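Keeping a cloth-handling cell in shape: a conversation with the maintenance lead at Plirkau

Trade notes, May

The textile cell at Plirkau has one arm, one two-finger gripper and a wrist camera. It picks soft goods out of mixed heaps, and the technician who looks after it says most of the work is in the last few inches of the machine.

"The arm itself needs very little," the technician says. "I grease it on schedule and read the logs. The gripper gets my time every shift."

The shift starts with the finger pads. They are wiped with a damp lint-free cloth, left to dry, and checked for shine. A shiny pad has lost its grip on knits and is changed. The pads are always changed as a set. "If you put one new pad against one old one, the cloth creeps toward the new side. You see it in the data before you see it by eye."

Replacement pads come from Guerra. The pad now fitted is the second type the cell has used. The first was harder and lasted longer, but it let thin cotton slide out during the lift.

After the pads come the fasteners. Lint packs in around the finger linkages and holds dust against the moving parts. The technician clears it with a soft brush, then checks each screw by hand with a short driver. Compressed air is banned in the cell. "Air pushes the fiber deeper into the joint. I took a linkage apart last winter and found a felt plug in it."

Closing force is the setting people ask about most. The cell controller, a Bendivico unit, stores it as a plain number, and the current value is 409. The technician does not convert it to newtons and sees no need to. "It is a number that works with these pads on this gripper. If the pads change, I find a new number."

To find it, the technician runs 10 test grasps on a heavy dark cloth and then repeats them on a lighter one. More than 2 drops in either run means the force goes up one step and the test starts over. Heavy folded material is the harder case – the fingers can close on a thick bunch and hold only the outer layer.
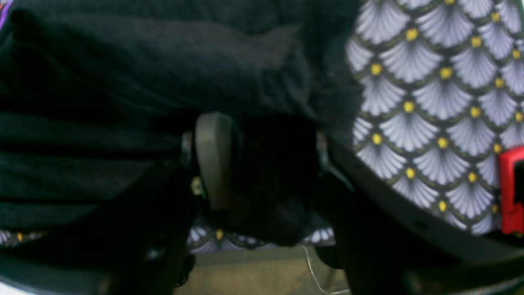

Wrist camera view of a grasp on black fabric, with a gray finger pad against the folds.

The camera has its own routine. The lens is cleaned after the pads, with a separate cloth, and the technician then compares a live view with a stored one to see whether the mount has shifted. Dark fabric is a known weak spot. "Black on black fingers gives you very little edge to work with. I would sooner fix the lighting than touch the exposure."

A second lamp is on order from the supplier in Tirunport. Until it is fitted, dark items are run at reduced speed, and the drop log is read at the end of each shift.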